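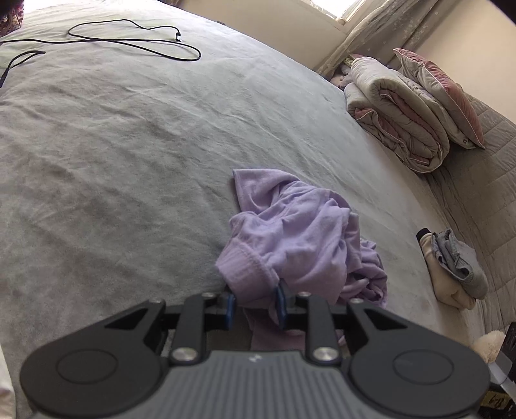
Piecework

The rate was two dollars a fold, and a fold only counted if Civera said it did.

Maribel had worked nine years on the finishing table at Plavus Linen and could do a fitted sheet while arguing about football. Now she was sent out to people's bedrooms with a pair of grippers, one in each hand, and told to do it as though she had four fingers in total and none of them could feel anything.

"Slower on the pinch," said Mitiku, reading from the sheet. "Let the pads close before you lift."

"I know when they've closed."

"It says let them close."

Mitiku Assefa used to drive the van. He still drove the van, but on gripper days he was also Session Lead, and for that he'd been given a tablet and no money. Today's bedroom belonged to Eldana Tesfamariam, who did nights at the plant and had agreed to lend it for the morning. She sat in the kitchen with the door open so she could hear what they were saying about her bed.

Maribel got hold of the purple top and lifted. A bit of it came with her.

"Counts?" she called.

"Has to be flat," said Mitiku.

She put it down and went in again from the other side.

The way it had been explained to them, in the lunchroom, by a woman named Gráinne Mulligan in very clean boots, was that nobody's job was going anywhere. The machine was called Cokumell. It would take on the dull part of the work, and the staff would move up to the interesting part. Prasanna Kumarasinghe had put up his hand and asked which part was the interesting part, because he'd been there since the old building and would like to have a look at it before he retired. People laughed. Gráinne laughed too, and wrote something down, and then she showed a slide with the number 4000 on it.

Four thousand folds. That was what Cokumell needed before it could be tried out on the line in September. It had to see soft things in ordinary rooms, in ordinary light, because it had only ever folded towels on a table, and it seems the world is harder than a towel. Maribel could have told them so for a good deal less than they were paying.

"How many have we got?" she asked.

"Us? Or everybody?"

"Us."

"Three hundred. Everybody's at eight hundred." He scrolled. "Eight hundred approved. There's a lot in review."

"Who reviews them?"

Mitiku looked at the tablet as if a face might come up on it. "It just says review."

She worked. Her wrists had got used to the weight by the second week, and that bothered her more than the weight had. She'd caught herself at home picking a tea towel off the rack with thumb and one finger, carefully, from the hem. Her daughter had asked if she'd hurt her hand.
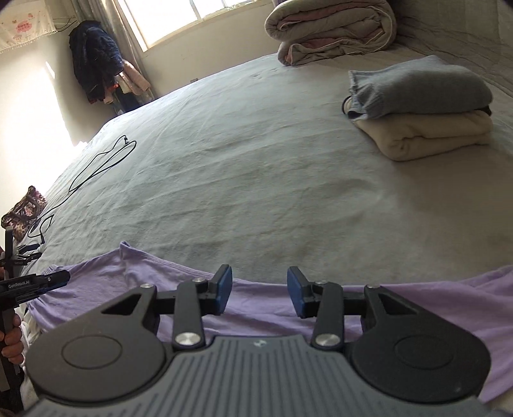
Between folds, Eldana's bedroom.

"Can I ask you something?" Eldana had come to the door with a mug. "When I do that one I give it a shake first. To get the arms out. Are you going to teach it the shake?"

"Shaking's not in the protocol," said Mitiku.

"But that's how you fold it."

"They had a shake early on. It upset something."

Eldana drank some tea. "So it's going to learn how to fold from somebody who isn't allowed to fold properly."

"That's about it," said Maribel.

"And then they'll say it folds as good as you."

Mitiku said they should maybe keep the talk down, then remembered there wasn't supposed to be any sound on the recordings, then said he wasn't totally sure about that.

Maribel brought the left side over. It went nicely. She squared the hem with the tips and felt, to her annoyance, a little lift of pride, the same one she used to get on the table when a stack came out true. She had no idea where that went. She doubted it went down the cable.

"Flat," said Mitiku. "That's a good one. That'll be approved."

"Two dollars."

"Two dollars."

She opened the grippers and looked at it. Then she took a corner and pulled the whole thing apart again, because the next line on the sheet said Reset garment to random state, and it was the one instruction all morning that she followed exactly as written.

"More random," said Mitiku.

"Ask the Ejigu Street crew for random," she said. "They're paid the same."

Eldana went back to the kitchen and put the radio on, loud enough that it would have to be reviewed.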